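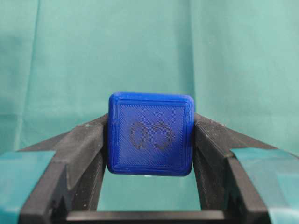
# Why does bread go puffy?

I love baking bread, mostly because I get to poke the dough. You start with a heavy lump, leave it in a bowl, and when you come back it has grown into a big wobbly pillow! So what is going on in there?

## Meet the yeast

The answer is yeast. Yeast is alive – it's a tiny kind of fungus, a very distant cousin of mushrooms. The stuff I buy looks like beige dust, but each grain is a crowd of cells packed together, and they're having a long sleep until somebody gives them water.

Once they wake up they're hungry. They eat the sugars in the dough and give off a gas called carbon dioxide, the same gas that makes lemonade fizzy. So yes, your toast is full of yeast burps. Sorry!

## Why doesn't the gas float away?

Flour has proteins in it, and when you wet them and squash them about they join up into something stretchy called gluten. I think of it as lots of little balloons all stuck together. The gas pushes, the balloons stretch, and up goes the dough. (Kneading is the squashing bit, and it makes your arms ache.)

In the oven the dough swells a bit more, then the heat kills the yeast and the bread sets firm. The holes in your slice are where the bubbles were.

## Try it with a balloon

You will need:

- an empty small plastic bottle
- 2 teaspoons of dried yeast
- 4 teaspoons of sugar
- warm water from the tap (like a bath, not like tea)
- a balloon

1. Put the yeast and sugar in the bottle.
2. Fill it a third of the way with warm water and swish gently.
3. Stretch the balloon over the top.
4. Stand it somewhere warm and go and read a comic.

Come back in half an hour and see if the balloon is standing up. Mine flopped over sideways the first time – I'd used cold water, and cold yeast is very slow. Pour it all down the sink when you've finished, and please don't drink it.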